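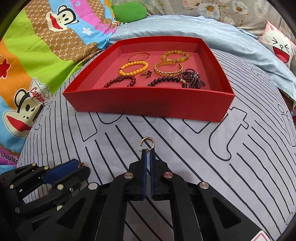
Second pair of hand-held grippers, worth it?

tboychuk
07/12/2021
Budget signed off, 700 all in! Tempted to put 638 of it into another Vachon pair, small stuff like earrings is such a joy with them.

pustia_kev
Lovely, but that leaves you nothing for spare pads. Mine went shiny by October.

Mimemstead
Disagree with Kev, pads are 20 a set from Lestico and last me ages. Get the pair!

pustia_kev
You only pick up bangles though :) Hoops are far harder on the tips. I'd keep 300 back, easily.

tboychuk
Hmm, 300 back rules out the pair. Could go used? Anyone selling?

Tanner Boychuk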